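4.2 Readers' responses to the second volume

The reading groups that took part in the study met in two towns, Jalino and Flerport, and each group read both volumes of the Nilsuwan family story over a single season. The first volume is told by Sara as a child. The second returns to the same house when she is a grown woman and passes the telling among several people, her brother included. As set out in Section 3, readers wrote short notes after each meeting, and these notes form the main body of evidence for what follows. A total of 163 notes were judged long enough to code. Notes that only recorded attendance or named a favorite page were left out.

The clearest result concerns the father. In the first volume he is seen through a child's trust, and the notes from both towns repeat her terms for him almost word for word: fair, quiet, slow to anger. In the second volume the same habits are described by people who owed him money or worked on his land. Several readers wrote that they had gone back to the first volume to check whether the warning signs were already there. Most found at least one, usually the scene at the well, in which he lets a neighbor speak at length and then gives no answer. One reader from Flerport wrote: "I took his silence for kindness the first time. Now I am not sure what I took it for."

This return to the earlier book is of interest for the argument made by Inthanon, who holds that a sequel written long after its parent text acts first of all as a set of reading instructions. On this view the second book tells the reader where to look in the first. MacRitchie has questioned the claim on the ground that few readers own both books at once, and fewer reread. Our groups had both volumes to hand, and to that extent the setting favored Inthanon's account. Even so, the rereading was selective. Readers went back to scenes with the father in them and left the school chapters alone, although the second volume has a good deal to say about the school. 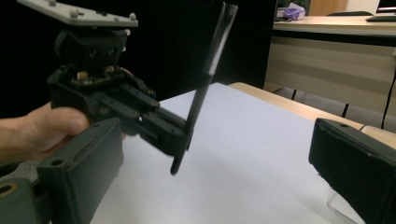
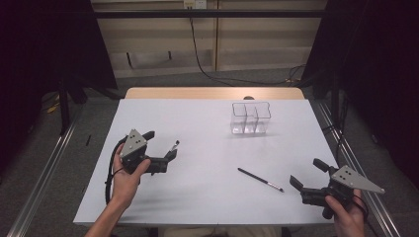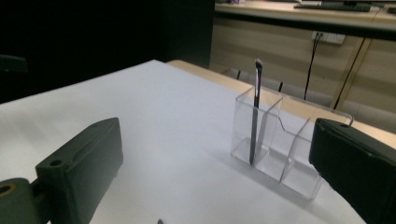 Figure 2. Three views from one occasion. Hand-held grippers appear in all three; the third also shows a clear desk organizer on a white surface.

A second result concerns the narrator. Readers who had written warmly of Sara in their early notes were often cool toward her in the later ones, and the change came before the chapters in which she behaves badly. It can be traced to the opening pages of the second volume, where the sentences grow longer and the jokes stop. In the first volume her asides to the reader are frequent and short. In the second she seldom speaks to the reader at all, and when she does it is to correct something she said as a child. Readers noticed the corrections and did not like them. The word "cold" occurs often in the notes on these pages, as does "tired," which some used of Sara and some of the author.

It would be wrong to treat this coolness as a judgment on the quality of the book. Several of the same readers rated the second volume as the better written of the two – more honest was a common phrase – while stating that they would not read it again. Liking a book and thinking well of it were kept apart in the notes with more care than we had expected. The printed questions did not ask readers to make this distinction. The questions used the single word "enjoy," and a number of readers crossed it out and put another in its place.

The two towns differed in one respect. In Jalino, where many readers had first met the story at school, the notes on the second volume dwell on loss: the house sold, the river road paved, the brother no longer spoken to. In Flerport most readers came to both volumes as adults, and their notes are more concerned with motive and with who is to blame. The difference is easy to overstate. The Jalino group was also the older of the two, and age and early reading cannot be separated with the material we have. A further round of meetings held in October, after the main season had closed, drew too few readers to settle the point.

One limit of the method should be stated. The notes were written after open discussion, and a strongly held view voiced early in a meeting tends to appear in several notes from that evening. We have marked such clusters in the coding and do not count them as separate evidence for any claim made in this section. The passages on the father hold up when the clusters are set aside. Those on the narrator's change of tone hold up in Flerport and are weaker in Jalino, where one meeting accounts for much of the material.

Section 4.3 turns to the ending of the second volume and to the small number of readers who did not finish it.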